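Foam shape blocks

Foam shape blocks are small prisms of dense, lightweight foam, cut in the outline of simple figures and sold in mixed colors for use by young children. They occupy a place in the toy box somewhere between the wooden building block, which hurts when stepped on, and the jigsaw piece, which has a correct location. The foam block has no correct location, and this is borne out by where it is found.

Shapes

Most sets include the cube, cylinder and triangular prism, shapes a builder might plausibly want. To these are added the star and the heart, which geometry has never asked for but which sell the bag. The hexagonal prism is a regular presence and is usually called "the other one" until a child learns the word, after which it is called nothing else for a week.

The star is generally held to be the worst block for stacking on its edge and a perfectly good one laid flat, where it behaves like any other slab. The heart has a notch, and the notch collects lint.

Color

Manufacturers differ on whether color should follow shape. In the Ondau system every shape has its own color, so that a child sorting by color and a child sorting by shape arrive at the same piles, and the supervising adult learns nothing about either. The Fudano sets mix the two freely, with the same shape turning up in several colors. Teachers tend to prefer these, as a child must then decide what "the same" means and defend the decision, sometimes loudly.

Manufacture and sale

The blocks are die-cut from sheet foam. The cut leaves a fine texture on some grades and a smoother skin on others. Etorix sells a school tub of 500 pieces, a figure that is correct on the day of delivery. The smallest retail bag, from Katayama, holds 195, and comes with a drawstring that outlives most of the contents.

Use

Sorting, stacking, tracing around and printing with paint are the activities listed on the packaging. Lining the blocks up in a row or curve and forbidding anyone to touch them is not listed, but is widespread. Many classrooms provide a board or tray for this purpose — it marks the edge of the work, and lets the whole arrangement be carried to a shelf by an adult with steady hands.

Care

Foam blocks can be washed in lukewarm water with a little soap and squeezed out in a towel. They should not go in the dryer. Tooth marks are permanent.

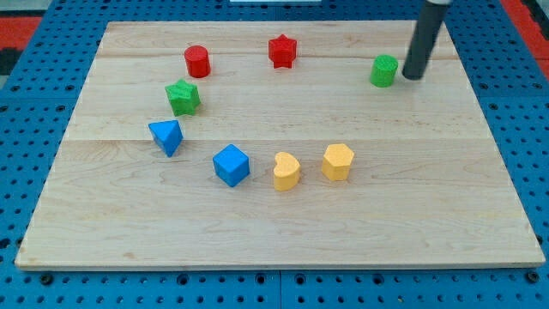
Rin Imai objects to the section on care: a mesh bag and the cold cycle have worked for five years, and the article is too easy on the heart, which tips over every time it is stood on its point and ought to be sold with a warning.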